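Madov Robotics Club -- Questions from New Members

What do beginners work on?
Cloth handling. You use a pair of hand-held grippers to practise folding and moving clothes on a bed.
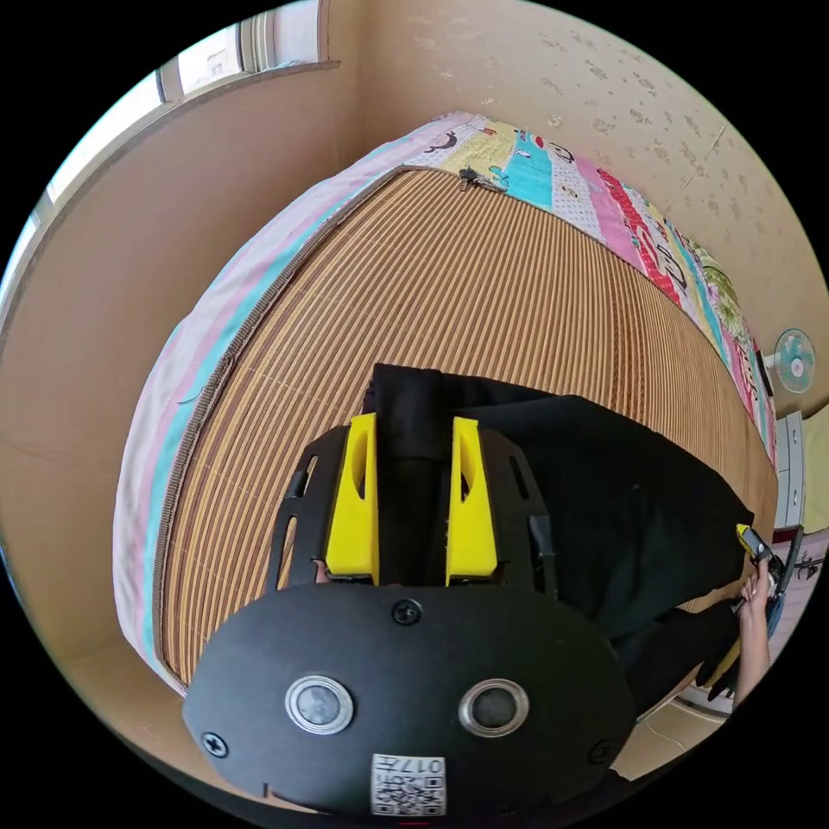 Dark garment on the mat, two grippers in use.

Do I need to know how to code?
Not for the first 3 sessions. Darnell Crenshaw teaches Python after that.

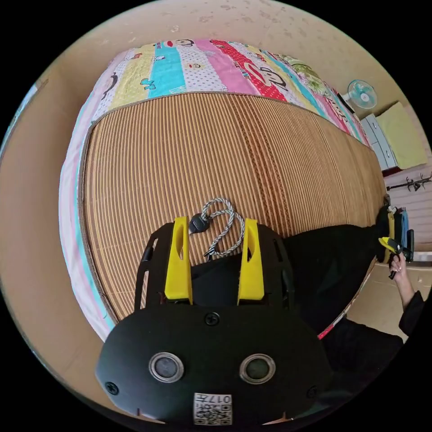 What does it cost to join?
Membership is free for students at Jorkska. Everyone else pays 100 a year.

Why practise with black clothes?
Folds are harder to pick out on dark fabric. Start with a pale shirt if you like -- most people do.
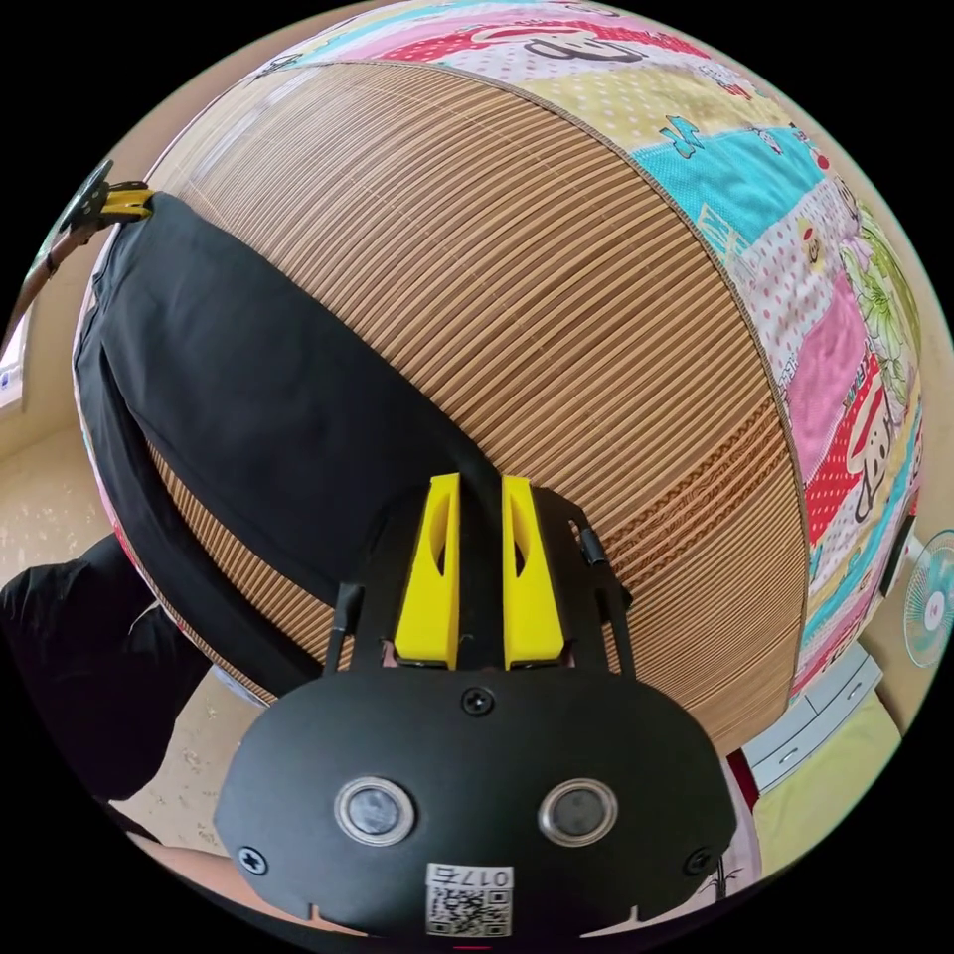
Competitions

Can first-years enter the Tusix Cup?
Yes. Give your name to Bonifacio Montoya before the end of May. Teams have three members.

Where do I send my practice notes?
Put them in the shared folder by 6 pm on the day of your session.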